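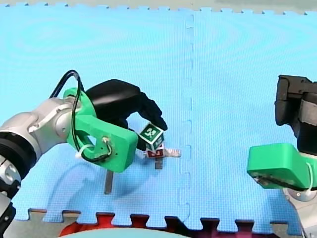 The play corner at the Clava center has been in use since July, and the grant from the Grosarent fund has now covered all of the floor and most of the toys. We went with foam tiles that lock together because single tiles can be replaced when they wear out. The light blue ones make up the main area, with a dark red and gray tile joined on along one side, and the letter blocks are used right on the mat. The seams have stayed closed so far.

Spending to 2026-09-17 stands at $700. The tiles took the larger share and the rest went to blocks and picture books. Delivery from Drovis was 10 days late, which moved the opening back but did not change the cost.

Attendance is roughly 20 children a week. Parents have asked for longer morning hours, and we are trying this on a small scale.

Two items are still open:

Storage – the blocks are kept in a cardboard carton for now. We have a quote of $50 from Gounder for a low shelf and would like your approval to order it.

Cleaning – the mat is wiped down at closing. Lifting the tiles to clean underneath takes longer than planned, so we have moved that job to once a month.

The next report will include attendance for the fall and the final receipts.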